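로봇 셀 도입 후 셋업 담당 인원의 업무 범위를 어떻게 잡아야 합니까

작성자: Enikő Lakatos
분류: 현장 자동화 > 인력·작업 표준
7월에 등록됨 · 답변 3

물품 취급 시험을 하는 작업장에서 근무합니다. 작업대 위에 주방용품 모형을 올려놓고 집기, 옮기기, 담기 동작을 반복하는 공정입니다. 작년까지는 사람이 전부 손으로 했고 인원은 6명이었습니다. 지금은 동작 자체를 로봇 셀 2대가 맡고, 사람은 배치와 복구, 기록을 담당합니다. 셀 관리 소프트웨어는 Branolix를 씁니다.

문제는 업무 기술서가 예전 그대로라는 점입니다. 기술서에는 "취급 작업자"로 되어 있는데 실제로 물건을 옮기는 시간은 얼마 되지 않습니다. 교대 시간의 대부분은 다음 회차 배치를 만들고, 정지된 셀을 재기동하고, 실패 사유를 입력하는 데 들어갑니다. 실패 사유 코드는 70개인데 교육은 반나절로 끝났습니다. 같은 실패를 두고 오전조와 오후조가 다른 코드를 넣는 경우가 많습니다.

관리자 쪽은 로봇이 작업을 하니 사람의 부담은 줄었다고 봅니다. 현장 의견은 다릅니다. 몸을 쓰는 양은 줄었지만 대기와 판단이 섞여 있어서 자리를 비우기 어렵습니다. 휴식도 셀이 멈추는 시점에 맞추게 됩니다.

확인하고 싶은 것은 두 가지입니다. 배치 작업을 별도 직무로 분리한 사례가 있는지, 그리고 배치의 난이도를 시간 산정에 어떻게 반영하는지입니다. 작업대 한 판의 물품 구성은 아래 정도입니다. 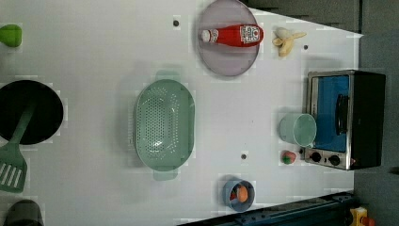 Anikó Boros
답변 등록 오전 9:40 · 채택됨

배치를 별도 직무로 분리해서 운영 중입니다. 저희는 Jurnard 라인이고 취급 품목은 다르지만 구조는 비슷합니다.

우선 시간 산정에서 품목 수만 세면 맞지 않습니다. 올려주신 판을 기준으로 보면 케첩 병이 접시 위에 가로로 얹혀 있고, 컵은 옆으로 누워 있고, 뒤집개는 손잡이가 프라이팬 안에 들어가 있습니다. 이런 겹침과 자세는 하나씩 따로 놓는 것보다 재현에 시간이 더 듭니다. 저희는 품목을 세 등급으로 나눕니다.

1등급: 단독으로 놓이고 방향 지정이 없는 것. 과일 모형류.
2등급: 방향이나 자세가 지정된 것. 누운 컵, 입구가 열린 오븐 등.
3등급: 다른 물품 위나 안에 걸쳐 있는 것. 접시 위의 병, 팬 안의 손잡이, 그릇 안의 내용물.

등급별 표준시간은 초시계로 재서 정했습니다. 숙련자 한 명만 재면 기준이 너무 짧아지므로 조별로 따로 측정하고 중앙값을 사용하십시오. 복구 시간은 배치 시간에 넣지 말고 별도 항목으로 기록해야 합니다. 두 항목을 합치면 셀 정지가 잦은 날에 배치 담당자의 실적이 나빠 보입니다. 실제로 저희 쪽에서 이 문제로 평가 이의가 나왔고, 그 뒤에 항목을 나눴습니다.

직무 분리 방식은 다음과 같습니다.

배치 담당: 판 구성, 참조 사진 대조, 시작 승인
셀 담당: 정지 대응, 재기동, 그리퍼 점검
기록 담당: 실패 코드 확정, 조간 불일치 검토

세 직무는 두 시간 간격으로 순환합니다. 고정으로 운영했을 때는 기록 담당이 오후에 오입력을 많이 냈습니다. 순환으로 바꾼 뒤 줄었는데 코드 정리도 같은 달에 했기 때문에 순환만의 효과라고는 말할 수 없습니다.

코드 70개는 많습니다. 작업자는 상위 분류만 입력하고 세부 분류는 기록 담당이 로그를 보고 확정하는 편이 낫습니다. Branolix에서는 입력 화면의 코드 목록을 권한별로 제한할 수 있습니다. 설정 메뉴의 위치는 버전에 따라 다릅니다.

Szabolcs Deák
답변 등록 오전 11:15

직무를 나누면 임금 등급도 다시 협의해야 합니다. 기술서만 바꾸고 등급을 그대로 두면 기록 담당은 지원자가 없습니다. 저희가 그랬습니다.

그리고 셀 2대면 굳이 셋으로 나눌 필요가 없다고 봅니다. 배치하고 기록을 같은 사람이 하면 됩니다.

Pascal Rieger
답변 등록 오후 2:05

위 답변에 보충합니다. 겸임 자체는 가능하지만 자기가 만든 배치의 실패 사유를 자기가 확정하게 됩니다. "초기 배치 불량" 코드가 거의 나오지 않게 되므로 다른 조가 일부를 교차 확인하는 절차가 필요합니다. 저희는 누적 3,000회차 시점에 기록을 다시 검토했는데 초기 배치 불량으로 분류할 만한 건이 다른 코드로 들어가 있었습니다. 누가 잘못 넣었다기보다 코드 정의가 모호했던 경우가 대부분입니다.

휴식 문제는 소프트웨어로 해결되지 않습니다. 셀이 멈추는 시점에 맞춰 쉬는 방식은 중단하고 교대표에 휴식 시각을 고정하십시오. 그 시간에 셀이 정지하면 정지한 채로 둡니다. 가동률 지표에서는 계획 정지로 처리하면 됩니다. 이 처리에 대해서는 관리자와 문서로 합의해 두어야 나중에 지표 해석이 갈리지 않습니다.

댓글 2

Enikő Lakatos: 등급 구분은 다음 교대표 개정 때 시험 적용하겠습니다. 그릇 안에 물품이 두 개 들어가는 경우 3등급을 두 번 계산합니까?

Anikó Boros: 두 번 계산합니다. 단, 그릇 자체는 단독으로 놓여 있으면 1등급입니다.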